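Keeping the kitchen cell alive: gripper care at Flistden
Speaker notes, Csaba Kovács, August 2022 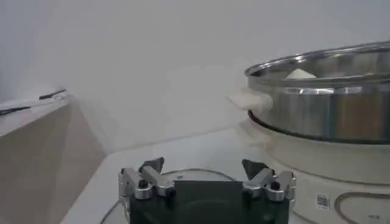

Slide 1. Greeting. Say my name slowly. Thank Soo-ah Ok, who wrote the first version of the maintenance sheet and will take the questions about software, I can't answer those.

Explain what I will speak about: one arm, one gripper, one counter with a pot on an appliance base. I will not speak about the learning side. I speak about screws, dirt and steam. Twenty minutes, then questions.

Slide 2. What the cell has to do. It lifts things and sets them down near a hot appliance. The gripper has two fingers with linkages made of metal, and between the links there are recesses. Everything that flies in a kitchen goes to these recesses. Flour is the worst. Flour with steam is glue.

Ask the audience: who has cleaned a linkage with a toothbrush? Wait for hands.

Slide 3. The story from June. The left finger started to close later than the right one. Very little, you could not see it by eye at full speed. We looked for the fault in the controller for 2 days. Soo-ah changed the settings, I changed the cable. Then I took the finger off and found dried dough behind the lower joint. I should have started there. Show the old log page, do not read it aloud.

Slide 4. The routine we have now. Go slowly here, people want to write it down.

First, power off and wait until the arm is resting on its support. Wipe the finger tips and the outer faces of the links with a damp cloth. Then a dry cloth. Do not spray anything on the gripper body, spray on the cloth.
Next, move each finger by hand from open to closed. It must feel the same in the whole way. If there is a hard point, stop and clean the joint with the soft brush.
Check the screws in the finger housings. We put a thin paint line over the screw head and the metal on our spare set, so a turned screw is easy to notice.
After this, power on, open and close the gripper slowly, and look from the side if the tips meet evenly.

We do it every 48 hours of running. Somebody at Landry asked me why not every day. We tried every day, and people began to skip it.

Slide 5. The wrist camera. A small lens close to steam gets a film on it. The picture becomes soft and the operators think the focus is wrong. Clean it with the lens paper, never with the kitchen cloth. After you touch the camera, run the Camura check, also when you are sure that it did not move. I was sure one time.

Slide 6. Placing the appliance. The base must stand in the same place after every cleaning of the counter. We made tape marks, and the tape came off with the cleaning liquid. Now we have a template cut from Fodberg board. You put it down, push the base against it, take it away. Mention that the handle of the pot is the thing we hit most often, so we teach the approach path with the pot on and never with the base alone.

Slide 7. Costs. A finger set is 399 euros from our supplier. Since the beginning we have changed it one time, after 140 hours, and this was before the routine. The brush and the cloths I do not count.

If time is short, skip slide 7 and go to the last one.

Slide 8. Contact and the link to the sheet. Say that the sheet is free to copy. Leave this slide on the screen during the questions.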